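Gondura Workstation Service Guide
Section 3: Replacing the processor

This section covers removal and replacement of the processor in a tower workstation that has been retired from desktop use and reissued as a Jolla file server. It applies to single-socket boards with a two-lever retention frame. Memory, storage and power supply work are covered in Sections 4 through 6.

Before you begin

Confirm that the replacement processor is on the Rawat compatibility list for your board revision. A processor that fits the socket mechanically can still be rejected at startup if the firmware is too old. Update the firmware with the original processor installed, then shut down.

Shut down from the operating system, switch off the power supply, and unplug the power cord. Press and hold the power button for 3 seconds to discharge the supply. Remove all external cables and lay the tower on its side so that the board faces up.

CAUTION: Wear a grounded wrist strap from this point until the side panel is back on. Socket contacts are easily bent and cannot be repaired in the field.
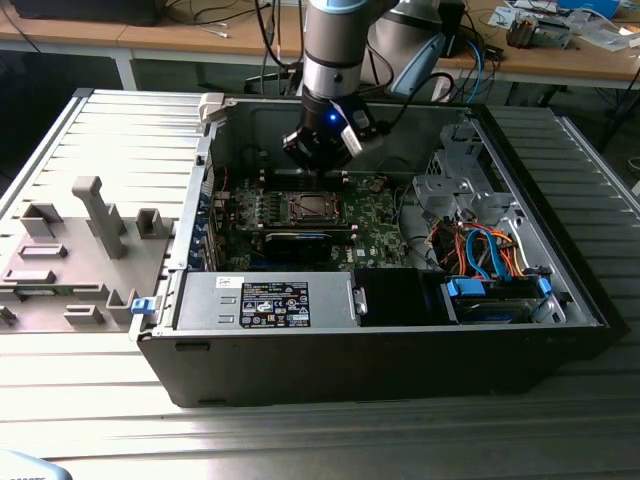

Hashini Mridha: On the older batch I had to disconnect the front fan lead before the cooler would lift out. It might be worth adding to the preparation steps, because the lead is short and the connector is easy to pull off crooked.

The fan lead is now covered in step 2.

Removing the old processor

1. Loosen the cooler screws in a diagonal pattern, two turns at a time, until all of them are free. Do not remove one screw completely while the others are tight.

2. Disconnect the cooler fan lead at the board. If a front fan lead crosses the cooler, disconnect it as well and note its position.

3. Twist the cooler slightly to break the bond with the thermal compound, then lift it straight up. If it does not move, reconnect the fan, run the machine until the cooler is warm, shut down, and repeat the preparation steps.

4. Release both retention levers in the order marked on the frame. Raise the load plate and lift the processor vertically by its edges. Place it in an antistatic tray.

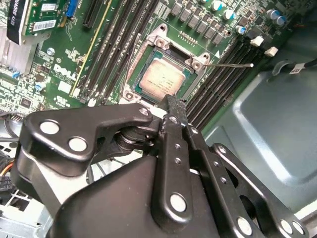

5. Inspect the socket under a bright light. The contacts should form even rows with no gaps or dark spots. Do not touch them or wipe them, and do not use compressed air at close range.

NOTE: If a contact is bent, stop and record the board serial number on form 461. Boards with socket damage are returned, not repaired.

Installing the replacement

6. Read the marking on the heat spreader and compare it with the work order. Check the full model number, including the version suffix. Processors from the same family with different suffixes may need a different firmware release.

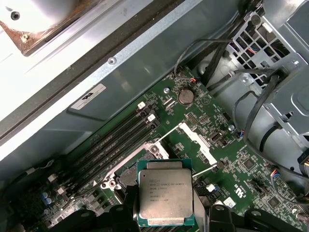

Figure 3-3. Processor marked Intel Xeon E5-1630 V3, with socket and retention levers.

7. Match the alignment triangle on the processor to the one on the socket. Lower the processor straight down. It must settle under its own weight — never press on it or slide it into place.

8. Close the load plate and lock the levers in the reverse of the release order. Some resistance in the last part of the lever travel is normal.

9. Clean the cooler base with a lint-free cloth and Clelitier solvent. Wait 45 seconds for it to dry, then apply fresh thermal compound to the center of the heat spreader.

Keep the side panel off until the first startup check has passed, but route every cable clear of the fan before you apply power.
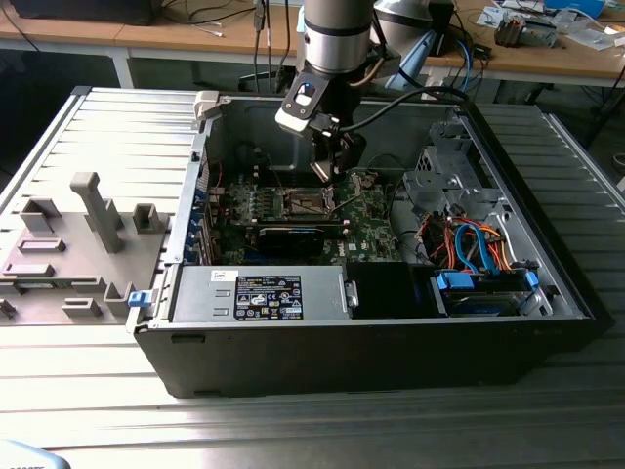 A lead that touches the fan can stop it without triggering an alarm, and the board will shut down on temperature several minutes later.

10. Refit the cooler, tightening the screws in the same diagonal pattern. Reconnect all fan leads.

11. Reconnect power and start the machine. Open the firmware setup screen and confirm that the model and speed are reported correctly.

12. Run the file server load test for 220 minutes. Log the highest processor temperature in the service record, then shut down and refit the side panel.

Revised August 14, 2024, by Mitali Pramanik. Replaces the April revision.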